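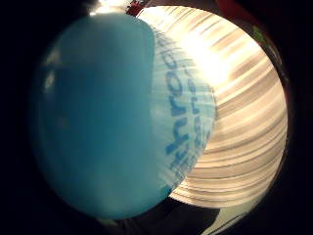
November
By the Eltora desk

Cafes should go back to tablecloths. Bare tops look modern, but a room of hard surfaces is loud, and people eat fast and leave.

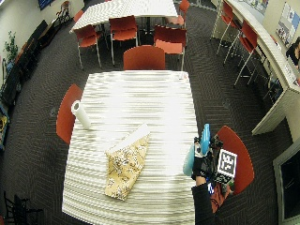
The usual complaint is laundry. A striped cloth hides a lot between washes, and a roll of paper towels on the table takes care of most spills — customers will wipe up after themselves if you let them. My lunch place in Phetsri put cloths on five tables last spring and kept its old chairs.

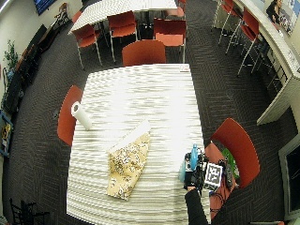

I stay longer there and order a second coffee. Cloth costs money, and I would pay a little more for it.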